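Questions we get at the Naletti Tool Library, mostly at the counter, mostly five minutes before closing.

**How do I join?**

Bring something with your address on it and $30. That covers a year. A library card from the actual library is a fine thing to own, but it won't get you a sander.

**How long can I keep things?**

Seven days for anything with a cord, two weeks for the rest. You can renew once by email. Telling us "I'm nearly done with the deck" counts as an email only if you email it.

**Can I try a tool before I take it home?**

Please do. There's a bench for it, and we'd like you to find out which end you hold while you're still in the building. Wear short sleeves or roll up the long ones, and keep cables behind you. 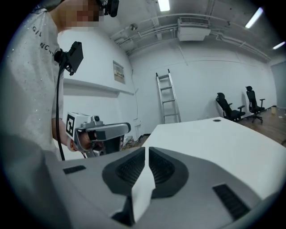
Ask for a walk-through if you haven't used that type before. It takes ten minutes, and you'll be spared the manual, which was translated by someone in a hurry.

**What if I break it?**

Tell us. Normal wear is on us. Dropping it off a roof is on you, up to $110.

**Do you have a tile saw?**

We have one, the Okabe. The waiting list opens in September and fills by lunch.

**Do I have to clean it?**

Yes. Returns caked in grout or Pavemix cost $40, and we can tell.

**Can I donate my old tools?**

If they work, gladly. We own 141 items and eleven of them are hammers, so maybe not a hammer.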